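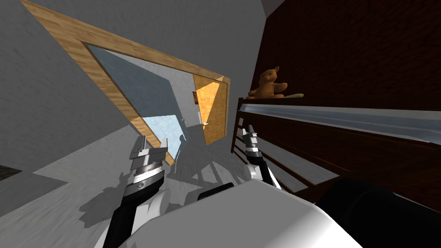 Minutes: Review of the Pletley Home Scene Pack
Held 14 June 2018, Gradach main office, upstairs meeting room

Present: Si-eun Um (chair), simulation lead, controls lead, test engineer, purchasing, office manager (minutes)
By phone: Pletley account representative, items 2 to 4 only
Apologies: product manager

1. Minutes of the last meeting

Approved with one correction. The trial license was started in April by the simulation group, and purchasing was told afterward. The old text had it the other way around. Purchasing asked that the correction be kept on record.

The action on desk space for the second workstation is still open. Carried forward.

2. What is being offered

The Pletley representative went over the offer. The pack is a set of furnished home interiors for use in simulation, with doors, furniture and small household objects that can be placed by the user. The standard license gives 26 rooms and allows up to 100 placed objects per room. Updates are included during the license term. Support is by email.

Si-eun Um asked whether rooms can be edited. The representative said walls and doorways are fixed, but furniture can be moved, removed or swapped for other items in the pack. Our own furniture models can be added if they are in a supported format. The list of formats will be sent.

The controls lead asked whether our own robot model has to be converted. It does not. The two-armed model already loads in the pack and has been used in the trial without changes to the arms or grippers.

3. Trial report

The test engineer reported on the trial. Most of the time was spent in the crib room, chosen because it has the tightest reaching space of the rooms tried and a doorway into the next room. The teddy bear on the crib was used as the soft object. Reach and approach were looked at first and grasping second.

Points raised:

Lighting. The simulation lead is satisfied. Shadows from the arms fall across the floor and the edges are sharp. The controls lead wants to know if they can be softened, as the camera software has had trouble with hard shadows before. The representative said there is a setting for this, and that it slows rendering. No figures were available.

Slats and rails. The gripper fingers are close in size to the gaps we care about on furniture, so the collision shapes matter more than the looks. In the trial the collision shape on the slats was a single flat block. A gripper could come up to them but could not pass a finger between them. The representative confirmed that this is how the standard version ships. A detailed version of the crib is available on request at no charge. Si-eun Um asked that we get it before any decision.

Small objects. The bear is treated as a rigid body. It holds its shape when squeezed, and the test engineer does not consider grasp results with it to be useful. Thin objects were better. There was some talk about whether we need soft bodies at all this year. The controls lead said no. The test engineer said yes. Left open, see item 6.

Doors. Hinges work. Handles do not turn in the standard version, so a door has to be left partly open at the start of a run. The test engineer has been doing this by hand and would like it scripted.

Wall and floor textures. No complaints. The simulation lead noted that the wood finishes are varied enough to be useful for the vision work and that the gray floors look alike from room to room.

Load time. The larger rooms took 17 seconds to load on the older workstation. Acceptable for single runs. For overnight batches the simulation lead would keep the room loaded and reset only the objects. The representative agreed that this is what other customers do.

4. Questions to Pletley

Can the license be moved between machines? Yes, with an email to support.

Can recordings made in the rooms be shown to our own customers? Yes. Passing on the room files is not allowed.

Is there a bathroom set? Planned, no date given.

Who owns changes we make to the rooms? The representative did not know and will ask.

The representative left the call.

5. Other options

Purchasing had looked at the Kastevetti product. It costs less per seat, but its rooms are empty shells and furniture is sold by the piece. Purchasing's view is that the saving would be gone once a kitchen and a bedroom were filled. The simulation lead tried the sample room and found the import of our robot model difficult. The wrist joints came in with the wrong limits and had to be entered again by hand.

The controls lead asked about building the rooms ourselves with the Hajdu editor, which we already have. Si-eun Um said this had been tried for the hallway and took far too much of one person's time. The hallway will be kept for regression tests. No further rooms will be built that way for now.

6. Discussion and decisions

The Pletley quote is $125 per seat per month, with a lower price for a full year paid up front. Purchasing would prefer to start monthly. The simulation lead would prefer the year, to avoid going through approval again.

Agreed: extend the trial until the detailed crib has been tested. If the slat collisions are good enough, take the monthly license for the simulation and test groups. The annual license will be looked at again when the bathroom set is out.

Agreed: the rigid bear may be used for reach and approach runs. Grasp results with it are to be left out of the report.

Not agreed: soft objects. The test engineer will write one page on which planned tests depend on them.

7. Actions

Si-eun Um: request the detailed crib and the answer on ownership of edited rooms.
Test engineer: repeat the crib room runs with the new collision shapes. Write the page on soft objects.
Simulation lead: script the starting position of the doors. Try the softer shadow setting and note the change in speed.
Controls lead: check the joint limits in the pack against our current model file.
Purchasing: get the annual price in writing. Tell Kastevetti we are not going ahead at present.
Office manager: desk space for the second workstation.

8. Any other business

The test engineer asked that trial recordings be saved to the shared drive under the name of the room. Agreed.

Next meeting to be set once the detailed crib has arrived.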